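From: Kamonchanok Bunnag
To: potley-textiles list
Date: August 3, 2023
Subject: Re: Dye bleed and shrinkage in yarn-dyed shirting, wash test question

Replying to the list so it ends up in the archive.

> On the Potley list, Pongsak Boonyarit wrote:
>
> We cut a run of shirts in June from a yarn-dyed plaid and a pinstripe,
> both from the Cilwood mill, both sold to us as preshrunk. After one home
> wash the plaid had lost 4 percent in the warp and the pinstripe hardly
> moved. The red also marked a white pocket lining. Is this a finishing
> fault at the mill, or did we wash the samples wrong? We used a top
> loader, warm setting, tumble dry on high. Should we ask for a credit?

Pongsak, there are two separate faults in your note and I would keep them separate when you write to the mill. Shrinkage is a question of tension and finishing. The red on the lining is a question of loose dye. A fabric can fail one and pass the other.

On shrinkage first. "Preshrunk" on an invoice means very little without a residual figure and a test method next to it. Cloth comes off the loom under tension in the warp, and it stays stretched through scouring and drying unless the finisher lets it relax. Compressive shrinking pushes the warp back together on a rubber belt. If the belt pressure is off, or the cloth goes in too dry, it comes out flat and smooth with most of the shrinkage still in it. You can't see this by looking at the cloth.

Before you ask for a credit, rerun the test in a way the mill can't argue with:

- Condition the cloth flat overnight before marking. No hanging.
- Cut squares clear of the selvage and overlock the edges.
- Mark three pairs of points in each direction with laundry-proof thread. Pen lines spread.
- Wash with ballast of a similar weight. A few loose squares in an empty drum get beaten far harder than a shirt does.
- Dry one set flat and one set in the tumbler. Report them separately.
- Condition again before measuring. Cloth straight from a hot dryer reads short.

Your high tumble setting matters a lot. Part of the 4 percent may be dryer shrinkage, and the mill will say so if the care label calls for line drying. Check what was agreed before cutting. 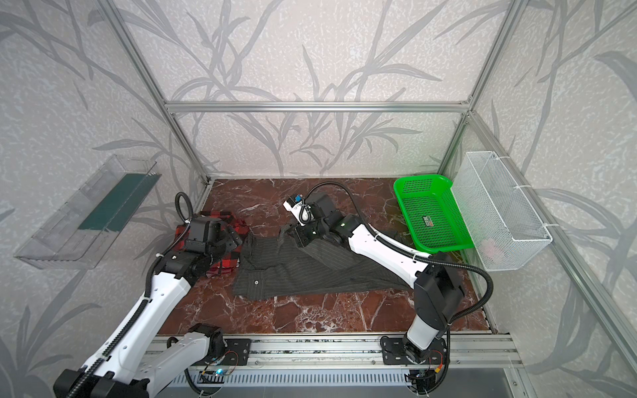

*Red-and-black plaid, folded.*

On the dye. Deep red and black are the two shades I would test first in any plaid. With reactive dye on cotton, some portion always reacts with the water in the bath and ends up sitting in the fiber unattached. It has to be soaped off near the boil. Short the soaping by one bath to save steam and the cloth looks right on the roll, then bleeds in the customer's machine. Cold rinsing doesn't remove it.

A quick check that needs no lab: stitch a piece of the plaid face to face with undyed cotton, put it in a jar of water and detergent at wash temperature, shake it on and off for half an hour, and dry the two pieces apart. Compare the cotton to a clean piece under daylight. If it picks up red, repeat with the same piece of plaid and fresh cotton. Staining that drops off sharply by the third jar points to poor soaping, and the mill can rewash the remaining rolls. Staining that stays level points to the wrong dye class or poor fixation, and rewashing won't save it.

The pinstripe is a different construction and I would not use it as a control for the plaid. The stripe ends are a small share of the warp, the ground shade is even, and the finisher may have run it on another day with other settings. Ask for the roll numbers and finishing dates of both cloths. If the mill uses an outside finisher, as Cilwood did when I bought from them, the paperwork can be in two places.

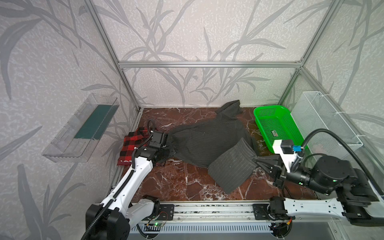 Chutima Khunthong wrote to me off list that she would add skew to the test, as her last plaid order passed on length and width and still twisted at the side seams after washing. I agree. Measure both diagonals of each square before and after. In a check or plaid the eye picks up a very small skew at the placket, well before anyone would reject a plain cloth for it.

For reference, the log from our own last trial at Petchrat is kept like this:

| Item | Entry |
|---|---|
| Squares washed | 14 |
| Rejected for frayed marks | none |
| Cloth lots | plaid, pinstripe |
| Drying | flat and tumble, logged apart |
| Diagonals | before and after |

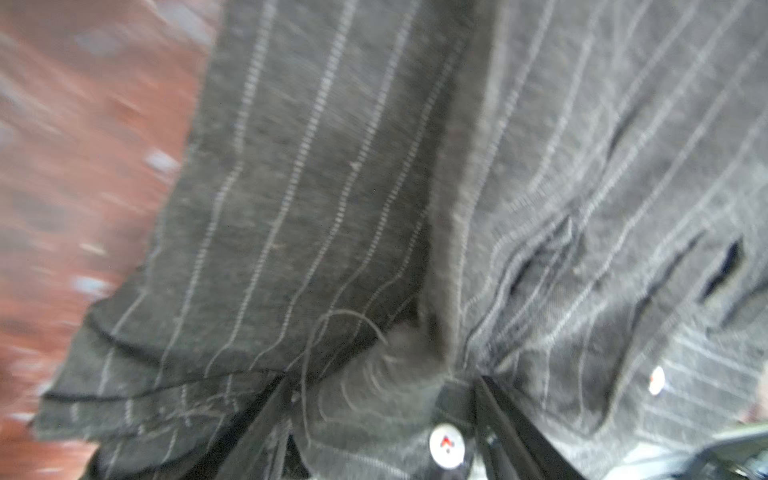 *Pinstripe at the hem.*

One point on garments as opposed to flat cloth. Hems, plackets and fused parts each move at their own rate. If the body shrinks and the sewing thread doesn't, the hem ropes and the seam puckers, and the customer blames the sewing. Polyester thread in a cotton shirt will show this every time the cloth has residual shrinkage. Wash a finished shirt along with the squares, and look at the hem before pressing. An iron hides most of it.

As for the credit: send the mill your method, the figures for both drying sets, and half of each washed square. Keep the other half. Ask for a rewash of the uncut rolls first and put the cut goods in a second claim. Manee Sombatkul has the wording we used with Berkine and can post it if people want it.

Please report back with the jar results.

Kamonchanok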